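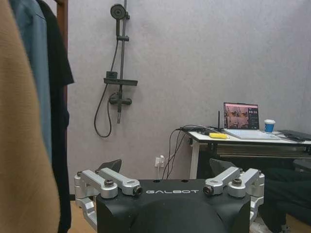

One reader wrote to tell me I was being a grouch about the Brekus bag promise. Any airline willing to put a late suitcase in writing, the email said, deserves some credit, and people like me would complain if they were handed free money at the gate.

Fine. I'd take free money at the gate. What Brekus is offering is something else, and I've read the page three times now to be sure.

The promise, in big letters on the banner, is that if your checked bag takes too long, Brekus will "make it right." Click through and you learn that "right" means 2000 points or a $100 voucher, your choice. You have to ask within two hours of the plane parking. You have to ask in person, at the baggage desk. And the voucher is good for a future Brekus flight, booked by phone, with the usual fees left out of what it covers.

I flew into Stalham on a Friday night in the spring and got to try it out. The baggage desk at Stalham closes before the last Brekus arrival lands. There was a sign with a web address on it. The web address took me to a form, and the form asked for the reference number I was supposed to get from the desk.

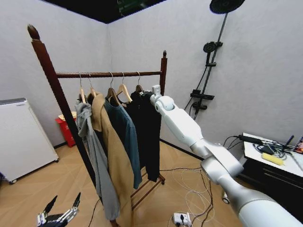 Maybe that's a slip. Big companies have departments that don't talk to each other, and I can believe whoever wrote the banner has never stood at Stalham late at night. But I notice the slips always seem to go one way. I have never once had an airline slip and pay me before I asked.

My bag, by the way, came the next afternoon. The driver was polite. The wheels still worked. I'm not claiming a tragedy, and I'd have written the whole thing off if I hadn't already seen the ads telling me how well I'd be treated.

What bothers me is how a promise like this gets used. It goes on the website, then it goes in the press release, then the travel pages repeat it, and before long "Brekus guarantees your bags" is a thing people say to each other when they're picking a flight. I heard it from a stranger in the check-in line at Mivwood. She was checking two bags with winter coats in them because of that guarantee. I didn't have the heart to bring up the form.
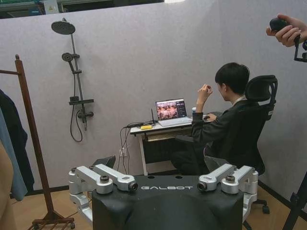
Points are their own puzzle. Brekus sets what a point is worth and can change it whenever it likes, and the terms say so plainly. So the airline is paying its debt in a currency it prints. Try offering that to your landlord. A voucher at least has a dollar sign on it, though it's a dollar sign you can only spend with the people who lost your luggage.

I'll be told that the other carriers are worse, and some are. Asamoah Air has no promise of any kind. If your bag is late with them, you fill out the standard claim and save your receipts and wait. I've done that too, and I didn't enjoy it, but at the end of it I had a check. It covered a toothbrush, a shirt and a pair of pants from the only store open. Nothing about it would make a good banner. 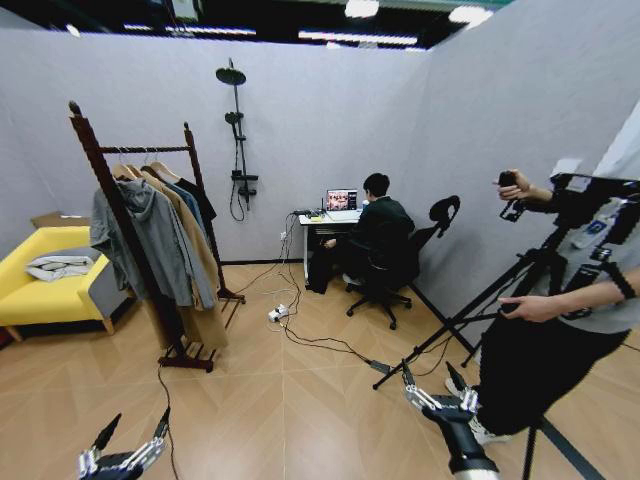
So what would change my mind? Brekus knows when the plane parks. It scans the bag tag at both ends, and it brags about the scanning in its own app. It could see that a bag was late without any help from me, and it could send the money back to the card I paid with. No desk, no reference number, no clock running while I'm still standing at the belt hoping. If that sounds expensive, then I think we've learned how many people were expected to collect under the current rules.

I'd also like to see the claims published: how many bags were late, how many passengers were paid, and how many took points because the person at the desk mentioned the points first. I asked Brekus for those numbers in April. I got a reply thanking me for my loyalty.

Until then, carry on what you can. If you have to check something, take a picture of the tag and put your medicine in your backpack. And if your flight lands late at Stalham, don't bother looking for the desk.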